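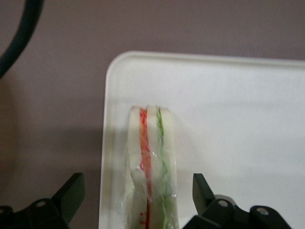 White plastic tray with a low raised rim.

Last updated: 11 May 2024

Seed trays and capillary watering: common questions

Which compost should I use?
A fine seed compost, sieved to 2 mm. Multipurpose grades hold too much water at this depth.

How deep should the water be?
Pour 7 mm into the outer tray and let the mat draw it up. Tip away whatever is left after 28 minutes.

Can Fernau mats be cut?
Yes, with scissors. Keep the cut edge clear of the rim or it will siphon.

What temperature does lettuce need?
Keep it at 17°C. Germination falls off in warm rooms, so August sowings should go in the shade.

Do you deliver to Padstead?
Yes, from the Bradport depot. Fontana liners are sent separately.

How do I clean a tray between sowings?
Wash in warm soapy water, rinse and air dry. Do not use solvent.

2 comments · 17 shares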